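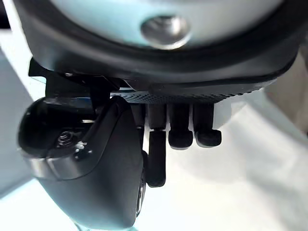

How often should the hand be checked on a Plasholm cell?
Every 700 cycles, and again at each full service, set at 3000 cycles.

6. Checking the hand and wrist

Caution: Press the stop button and lock out the power before you reach into the cell. The fingers can still be moved by hand with the power off, so keep yours clear of the joints.

1. Move the arm to the service pose and lower the speed to 37 per cent before locking out.
2. Wipe each finger from the wrist down to the tip with a dry cloth. Do not use solvent on the tips.
3. Bend each finger through its full travel. It should move freely – any grinding goes in the log.
4. Do the same with the thumb.
5. Check the black rim at the wrist for splits.
6. Look for loose fasteners. Tighten by hand only, then mark the head with a paint pen.

Note: If a finger stays curled after power is restored, run the homing routine once. If it curls again, tag the hand and call Parisa Talebi at the Paltosville workshop. Do not force it.

Write the cycle count, your initials and the result in the cell log. Colour tags are in the drawer under the controller.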